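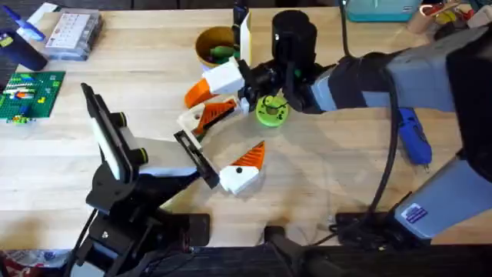

*Wooden tabletop in a working area*

# Drovum Table Oil

Drovum Table Oil is a clear, penetrating finish for interior wooden tabletops, benches and counters. It is supplied by Paiva to schools, libraries, workshops and public buildings, and may be used on bare wood or to renew a surface that has previously been oiled. It is not suitable for varnished, painted or laminated surfaces unless the existing coating has been fully removed.

The oil leaves a low sheen and will deepen the colour of most timbers. Pale woods generally show the greatest change. Customers are advised to test the product on the underside of the table before ordering in quantity.

## Sizes

| Container | Intended use |
|---|---|
| 300 ml tin | Repairs and single small tables |
| 1000 ml tin | Full tabletops and benches |

Both sizes are held in stock at the Genville depot. Tins are supplied sealed, with a printed instruction leaflet. Cloths and abrasive pads must be ordered separately.

## Preparation

The surface must be clean, dry and free from wax. Sand along the grain, finishing with a fine paper, and remove all dust with a vacuum cleaner and a dry cloth. Old glue should be scraped away before sanding. Ink stains in open-grained timber may not come out completely and will remain visible beneath the oil.

## Application

1. Stir the tin thoroughly. Do not shake.
2. Apply a thin coat with a lint-free cloth, working along the grain.
3. Wipe off all surplus oil before it becomes sticky.
4. Leave overnight in a ventilated room.
5. Apply a second coat in the same manner.

Bare wood requires 2 coats. End grain may take a third. The table may be put to light use on the following day, but should be kept free from water and heavy objects for 7 days.

## Routine care

Wipe with a damp cloth and dry at once. Scouring powders and bleach will strip the finish and must not be used. Worn patches may be rubbed down and oiled locally; the repair will blend in more readily if the whole board is given a light coat at the same time.

## Safety and storage

Cloths soaked in oil can catch fire without any outside source of heat. Lay them flat outdoors to dry, or place them in water in a lidded metal container, before disposal. Keep tins upright, tightly closed and away from frost. A skin may form on part-used tins and should be lifted out before the remainder is stirred.

## Orders and enquiries

Account customers should quote their reference on all orders. Orders received on a Sunday are processed on the next working day. Technical questions should be addressed to Aoi Katayama, and requests for samples to Seung-woo Shin, both at the Genville office.

Norkomia Floor Oil is listed separately and should not be substituted for this product on tables.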